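Fake online store

A fake online store (also called a ghost shop, sham shop or phantom store) is a website built to look like a working retail business whose operators have no plan to deliver what the buyer paid for. Some send nothing at all. Others send a cheap item of about the right weight, so that a tracking number shows a completed delivery and the buyer has a harder time getting a refund. The subject sits somewhere between web design, payment processing and plain old theft, and it is a surprisingly rich one!

Terminology

"Fake store" is used loosely in everyday speech. Writers on consumer fraud usually separate it from three neighbors. A counterfeit store ships goods, but the goods carry a brand name they have no right to. A clone store copies the look and name of an existing retailer, often with one letter changed in the web address. A slow dropshipper is a real (if sometimes maddening) business that forwards orders to a distant supplier and may take weeks to deliver. The borders are messy. The same site can behave like a dropshipper for its first month, filling orders to collect good reviews, and then stop shipping altogether while the payments keep coming in.

The researcher Joaquín Saavedra proposed the term "harvest window" for the stretch between a fake store's first advertisement and the moment its payment account is frozen. Everything about the design of such a store makes more sense once the window is kept in mind. There is no customer service because the site will be gone before complaints pile up, and there is no returns desk for the same reason.

How a store is assembled

Building one takes very little. Ready-made shop templates supply the cart, the checkout page, the product grid and even a countdown clock that starts over each time the page is loaded. Product photos are lifted from real sellers or from auction listings, and the descriptions come along with them, which is why a page for garden chairs may suddenly mention free pickup in a town the store has never heard of. The "About us" page tends to be the most entertaining part. It often tells the story of a family workshop, and the same story can be found word for word on dozens of other sites with only the family name swapped out.

Prices are the main bait. Early fake stores went for absurd discounts, such as a laptop for the cost of a lunch, but buyers learned to distrust those. Later ones settled on markdowns that feel lucky and still possible. Electronics, sneakers, power tools, patio furniture and pedigree puppies have all had their seasons, and groceries and household basics joined them once people got used to ordering those online too.
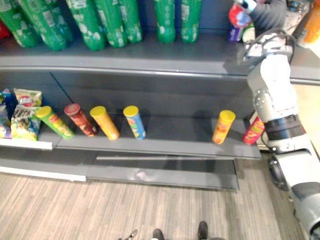

Snacks and bottled drinks on retail shelving.

Traffic comes mostly from paid advertisements on social networks, where a store can be shown to people who have just been searching for the item in question. Search results play a smaller part, though fake stores have been known to take over the expired web address of a dance school or a dentist in order to inherit its ranking.

The Dultik case

One of the better documented examples is Dultik, a home goods store that opened in April with 219 products on its front page, from stand mixers to folding bicycles. Its payments were taken under the name Serra, so customers who looked at their card statements did not connect the charge with the purchase. A second storefront, Vastby, used the same template, the same return policy and the same misspelling of "warranty" in its footer.

The link between the two was made by Fermín Bustos, a hobbyist who had ordered a bicycle and received a pair of sunglasses. Bustos compared the pages line by line and posted his findings on Baro, a discussion board for online shoppers, on Aug 18, 2020. The thread drew roughly 3000 replies. Many came from buyers holding sunglasses of their own, and the pooled order numbers showed that both stores were drawing on a single order system. Dultik went offline soon afterward. Vastby lasted a little longer under a new logo.

The thread is still a wonderful read for anyone interested in how ordinary shoppers work out a puzzle together. Saavedra later used it as the basis for his description of the harvest window, which he put at 6 weeks for Dultik.

Warning signs

No single feature proves that a store is fake, and plenty of honest small shops have clumsy websites. The signs most often listed in consumer guides include:

A web address registered very recently, on a site that claims many years in business
A contact page with a form and no street address, or an address that belongs to an unrelated building
Payment only by bank transfer, gift card or cryptocurrency
Policy pages that name a different company
Reviews all posted within a few days of each other
Social media buttons that lead nowhere

A padlock symbol in the browser is sometimes mistaken for a seal of approval. It shows that the connection is encrypted and says nothing about the honesty of the person at the other end.

Recovering money

The outcome depends heavily on how the buyer paid. Credit cards generally offer the strongest position, through the dispute process known as a chargeback, in which the card issuer can reverse the payment. Debit cards may offer something similar, depending on the country and the bank. Bank transfers are much harder to call back, and gift cards harder still.

The cheap-item trick is aimed squarely at this process. A seller facing a dispute can submit the tracking number as evidence of delivery, and the buyer then has to show that the parcel held the wrong thing. Photographs of the package, the label and the contents help a good deal, as do saved copies of the product page, which may vanish at any time. Buyers in the Dultik case who had kept their packaging reported an easier time with their banks than those who had thrown it out.

A follow-up fraud, the recovery scam, targets people who have already lost money. The caller or emailer claims to be able to get it back in return for a fee paid in advance. At least 2 of the Baro members who had posted their order details in public were contacted this way, and the board now asks posters to black out names and order numbers before sharing a screenshot.

See also

Advance-fee fraud
Chargeback
Counterfeit goods
Dropshipping
Typosquatting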